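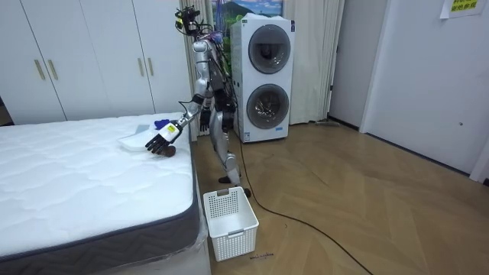 Teaching by hand at Trudcombe

Reading time: 2 min

If you've walked past the bedroom set at Trudcombe on a Tuesday you may have heard somebody muttering "slower, slower, slower" to themselves. That's how the Festside project sounds at the moment, and I love it!

The idea is simple enough. One person puts on the headset and gloves, moves their own arms, and the humanoid (we call it Nel) moves its arms along with them. Every run through a chore gets saved as a demonstration, and the saved runs are what Nel learns from later. We've been at it since August and have 571 runs we're happy to keep — a number I had to read twice when it came up on the board.

This month is all bedroom work. Nel stands between the bed and the washer-dryer, with a white tray on the mattress to reach over and a laundry basket down on the floor. It makes for a surprisingly hard corner. The operator has to bend the knees and lean the whole body in before the hand can get low over the mattress, and a palm-down approach with the fingers a little spread took most of us a long while to learn. Small things are the worst. You can feel so sure you've got hold of a bit of cloth, and then you lift and your fingers are closed on nothing.

Elīna Dzene is our best operator by a mile. She did 95 runs in one week, and her arm movements are so calm that newer people now watch her recordings before their first turn. Her advice is to look at the object and forget about the hand. I tried it and my next 15 runs were the cleanest I've ever done (the one after that, I put my elbow into the bed).

A run gets thrown out if the operator pauses for more than seven seconds, so talk through your plan before you start. Please check where the long floor cable is lying, too, especially if you're the one walking behind Nel.

Kitchen chores start next, using the Rirnumari gloves, and we have room for more operators in the evening slots. No experience needed. Put your name on the sheet by the door to the workshop.

Comments

Do you have to be tall? I'm not, and the headset demo last time had me on tiptoe.

Not at all, the arm lengths get scaled when you set up. Come and try!

Had my first go last week and my shoulders still ache. Signing up again anyway.

Will the folding runs be back? I was just getting good at towels.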